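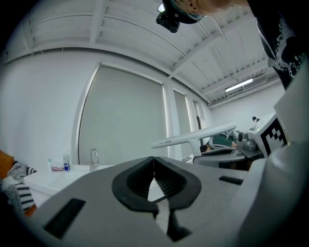

View from a hand-held gripper in a room with a dental chair. A square marker is visible at right.

Hand-held demonstration collection is a way of gathering examples for a robot learning system without using a robot arm. A person carries a gripper tool with a camera and does a task with it, and the recording is later used to train a control program. The method is used for household work, for handling of goods and, less often, for rooms with special equipment, such as laboratories and dental clinics.

Background

Older collections were mostly made by teleoperation, in which a person steers a complete robot from a distance. This gives exact joint data, but the robot must be brought to every place where examples are wanted. A hand-held tool is easier to carry from one building to another. The Lultach project used such tools from its beginning, and the later Womby collection followed the same plan with a different finger design.

Equipment

The usual tool has two fingers with soft pads, a grip for the hand and a wide-angle camera that looks past the fingers. The wide lens bends straight lines near the corners of the picture, and this must be corrected or learned by the system. Printed square markers may be placed in the room to help compute the position of the tool. In some projects the operator also wears a device on the head, which records the same work from a second point of view.

Procedure

One recording is called an episode. In the Lultach rules an episode lasts no longer than 30 seconds and contains a single task, for example picking up a bottle and setting it down in another place. A session has 200 episodes at most, and the operator changes the starting position of the objects after every 8 episodes. Episodes in which the marker was lost are kept in a separate folder and are not deleted.

Known collections

The first public version of Womby, dated 2023-12-01, contains 941 episodes from treatment rooms and kitchens. Dunne is a smaller collection made only with transparent objects. Bistier is a software package which cuts long recordings into episodes and reads the width of the finger opening from the picture.

Limitations

The tool does not measure force in most versions, so tasks with hard contact are poorly represented. A human wrist can also make movements that a given robot arm cannot repeat, and such episodes have to be filtered out before training.

See also: Imitation learning; Teleoperation; Fiducial marker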